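Hand-held gripper keeps losing its marker when I turn my wrist

Duvby: Unit 8 again. Cleaned the marker face, reseated the pad strips, swapped the cable on the chest screen. Tracking is fine until I roll my wrist, then the pose jumps sideways like it remembered an appointment.

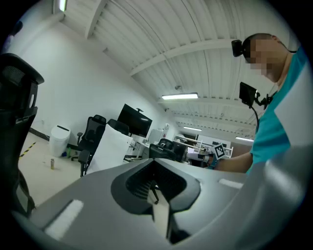

The other hand's gripper has none of this, same firmware, same operator, same bad attitude. Logged 267 jumps before lunch.

Onu: Loose marker mount. Tighten it and go home.

Duvby: Tightened it twice. Any tighter and it becomes jewelry.

Pimari: I'd look at exposure before blaming screws. Ours sat on auto and smeared every time someone moved faster than a librarian. Fixed it at 2000 and the jumps stopped.

Onu: 2000 what? And under ceiling tubes you'll get banding. Terrible advice.

Pimari: Microseconds. Mild banding, no jumps. I'll take the trade.

Jandovlow: Did you redo the calibration after reseating anything? The file still loads if it's stale, it just lies to you politely.

Duvby: The file is from take 621. We're well past that. Rerunning it now.

Onu: Still the mount.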